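Appel à participation - Groupe de travail « Préhension de composants électroniques en bac »

Zeltine recherche des participants pour la relecture et la mise à l'épreuve de son guide de bonnes pratiques consacré à la manipulation robotisée de petites pièces électroniques. L'appel s'adresse aux intégrateurs, aux techniciens d'atelier, aux enseignants de filières techniques et aux personnes chargées de la sécurité des machines. Il n'est pas nécessaire d'avoir déjà participé à un travail de normalisation.

Candidatures ouvertes jusqu'au 29 janvier 2021.

Contexte

Les textes généraux sur la sécurité des robots industriels traitent bien de l'enceinte, de l'arrêt d'urgence, des vitesses et des efforts de contact. Ils disent peu de choses sur la pièce. Or, dans le tri, le démontage ou la préparation de kits, une grande partie des incidents relevés par nos membres concerne la pièce elle-même : carte rayée, composant arraché, fil pincé, connecteur forcé.

Le guide, dont le nom de travail est Zanulska, porte sur ce point précis. Il couvre la prise par pince à deux doigts, dans un bac ouvert, de cartes électroniques nues et de petits actionneurs munis de leurs fils. La ventouse, le vissage et le brasage n'en font pas partie. Une première version a été rédigée en novembre. Elle contient 19 règles, certaines rédigées complètement, d'autres réduites à un titre et à une phrase d'intention.

Règles concernant les cartes nues

Le chapitre sur les cartes est le plus avancé. Il demande que les zones de contact autorisées soient définies carte par carte avant toute mise en service, et qu'un condensateur, un bornier ou un connecteur ne serve jamais de point d'appui. Les cartes à contour irrégulier posent une difficulté supplémentaire, les bords parallèles y étant courts. Les condensateurs couchés sur le circuit et les borniers à vis dépassent nettement des autres composants et réduisent encore l'espace laissé aux doigts.

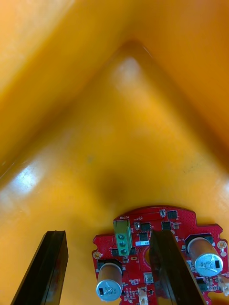
Le projet prévoit aussi une hauteur d'approche minimale au-dessus du composant le plus haut, un effort de serrage fixé par famille de cartes et l'obligation de reprendre la procédure de validation après tout changement de doigts. La formulation sur l'effort de serrage est contestée. Une partie du groupe souhaite une valeur maximale unique, l'autre une méthode d'essai laissée à l'exploitant. Les deux rédactions figurent dans le document de travail et les participants seront invités à se prononcer.

Les décharges électrostatiques font l'objet d'une annexe séparée. Elle traite du matériau des doigts et des bacs, de la mise à la terre du poignet du robot et du contrôle périodique de l'ensemble. Nous manquons de relecteurs compétents sur cette annexe.

Règles concernant les pièces munies de fils

Le chapitre suivant traite des électroaimants, petits moteurs et capteurs livrés avec leurs fils et leur connecteur. La prise doit se faire sur le boîtier métallique. La prise par le fil est interdite, y compris pour une simple remise en position, de même que la prise par le noyau ou par le ressort lorsqu'ils sont accessibles.

Trois points restent ouverts :

- la distance à respecter entre deux pièces dont les fils peuvent se croiser ;
- la conduite à tenir lorsqu'un fil forme une boucle au-dessus de la zone de prise ;
- le traitement des débris, chutes de fil ou morceaux de gaine, présents au fond du bac ou contre ses bords.

Sur le deuxième point, le projet actuel impose l'arrêt et l'appel d'un opérateur. Plusieurs ateliers jugent cette règle trop lourde et proposent d'autoriser une tentative sous un autre angle. Nous cherchons des participants en mesure d'essayer les deux variantes sur leur propre poste.
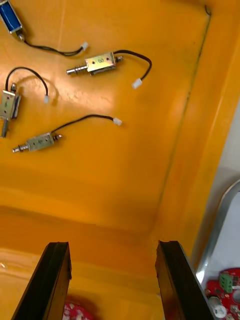 Travail demandé

Chaque participant choisit l'une des 2 formules suivantes.

Formule relecture. Lecture complète du projet, remise de commentaires écrits dans le tableau fourni et présence aux réunions à distance. Chaque commentaire doit citer la règle concernée et proposer une rédaction de remplacement. Une remarque sans proposition sera conservée, mais elle ne sera pas discutée en réunion.

Formule essais. Application des règles sur un poste existant, avec un protocole commun. Le protocole demande 1000 prises par famille de pièces, réparties entre plusieurs opérateurs et plusieurs dispositions du bac. Les échecs doivent être consignés au même titre que les réussites, avec leur cause probable. Lors de l'essai préparatoire mené sur notre site de Lakotthorpe, 971 prises ont été retenues pour l'analyse ; les autres ont été écartées faute de fiche complète. Nous insistons donc sur la tenue des fiches.

Les participants à la formule essais utilisent leurs propres pièces. Un lot de référence peut être prêté sur demande, à retourner complet. L'outil de saisie Tiêu est mis à disposition gratuitement pendant la durée des travaux. Il fonctionne sans connexion et les données peuvent être exportées à tout moment.

Profil recherché

- pratique de la programmation ou de l'exploitation d'un bras robotisé équipé d'une pince ;
- ou expérience de la manipulation manuelle de cartes électroniques en production, en réparation ou en recyclage ;
- ou connaissance des règles de sécurité des machines et de l'analyse des risques ;
- capacité à rédiger en français de façon claire.

Les étudiants peuvent candidater avec l'accord de leur établissement. Pour la formule essais, une analyse des risques à jour du poste est exigée avant le début des travaux - aucune dérogation ne sera accordée.

Conditions

La participation n'est pas rémunérée. Les frais d'envoi du lot de référence sont pris en charge par Zeltine. Les réunions ont lieu à distance, en journée, et un compte rendu est transmis à tous les inscrits.

Les résultats d'essais sont publiés sous forme regroupée, sans nom d'entreprise. Les images fournies par les participants restent leur propriété et ne sont reproduites dans le guide qu'avec leur accord écrit. Les contributeurs sont cités en fin de document s'ils le souhaitent.

Candidature

Envoyer au secrétariat du groupe Zanulska, par le formulaire de contact du site de Zeltine, une présentation d'une page précisant la formule choisie, l'expérience utile et, pour les essais, le type de bras, de pince et de bac utilisé. Indiquer également tout lien commercial avec un fabricant de pinces ou de robots. Un tel lien n'exclut pas la candidature, mais il doit être déclaré.

Une réponse est adressée à chaque candidat. Le projet de guide et le tableau de commentaires sont envoyés avec la confirmation d'inscription.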